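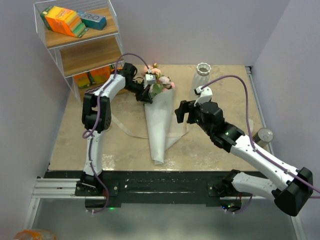

Two robot arms over the work table, with the shelf unit at left.

Home Projects Students Archive Contact

5 min read

Print this page | E-mail this page

Where Does the Charge Go? Following an Electric School Bus on the Cakby Route

Mar 14, 2024

The first thing I noticed about the electric bus was the heater. On the old diesel you could hear the fan from the back row, and it took most of the ride to school before the windows cleared. The electric one is so quiet at a stop that the heater is the loudest thing on board, and I started wondering how much of the battery was going into keeping our feet warm. That question turned into this project, and I have had more fun with it than with anything else I've done for a grade!

Roltismont schools run two electric buses. Mine is the Parri, built by Vodmont, and it does the Cakby route: out past the feed store, up the long hill, around the lake road and back down into town. The other one does a flat route on the east side. I wanted to compare the two at first, but they leave at the same time in the morning and I can only ride one bus, so the Cakby route is the whole study.

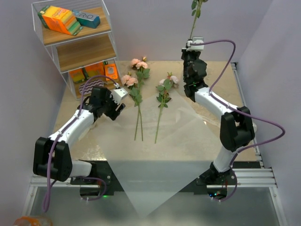
Sibusiso Ndlovu

What I measured

I kept a log for 9 school days. The driver, Boonsong Srithong, was kind enough to read me the dashboard numbers when we pulled out of the yard and again when we came back in (I wasn't allowed up front while the bus was moving, which is fair). The dashboard shows state of charge as a percent and also a running total of energy used since the last reset. We reset the total before the first morning and then left it alone.

The second set of numbers came from the charger. It has its own meter, and the transportation office let me copy the reading each afternoon before the bus was plugged in. The bus charges overnight, so each reading covers the night before. I had to go back for one more reading on the morning after the last day, or the final charge would have been missing from my table. I nearly forgot it.

For every trip I also wrote down the outside temperature, whether the heater was on low or high, and anything unusual such as a detour or a long wait at the railroad crossing.

What I found

Over the 9 days the charger put out 555 kilowatt-hours. The dashboard said the bus had used 522. The battery was at the same percent at the start and the end, so the two should be measuring nearly the same thing, but they're 33 kilowatt-hours apart. That is a little under six percent of what came out of the charger.

My first thought was that I had copied something wrong. I went through the notebook twice and asked to see the charger's stored history, and my numbers matched. Then I read up on charging and learned that some loss is normal. Power from the grid is alternating current and the battery takes direct current, and the conversion makes heat. The cables warm up a bit as well. On cold nights the bus can also use power to keep the battery at a good temperature while it is plugged in, and I think the dashboard leaves that out of its total. I couldn't test that last part, so please take it as a guess.

The heater result is the one I was waiting for. Our coldest mornings used clearly more energy than our mildest ones over the very same roads. The afternoon runs were gentler on the battery even though the bus was just as full. The hill matters too, but less than I expected, because regenerative braking gives some of the energy back on the way down – Mr. Srithong showed me the gauge swinging the other way once we had parked, using the trip replay on the display. He says he has learned to ease off early at the top and let the motor do the slowing, and that he hardly touches the brake pedal before the stop sign.

Problems

The percent reading is rounded to a whole number, so I can't say much about single trips from that alone. The temperature came from my phone and was for the town, and the lake road is always colder. I also had one morning with a substitute driver. That day's energy use was higher, but it was a cold day with a detour, so I can't pin it on the driving.

The biggest weakness is the season. All of my log is from late winter, and I have no idea yet what air conditioning does.

What I'd like to try next

I want to ask if the bus can be warmed up while it's still plugged in, before the first run. The display has a timer for it, and Mr. Srithong would be happy to give it a go. If the morning numbers drop on the dashboard and rise at the charger, it will be interesting to see which change is bigger. I'd also love to get someone on the east side route to keep the same log, with the same columns, so we could finally see what the hill costs. The blank log sheet is in the project folder in the science room – take one if you ride that bus!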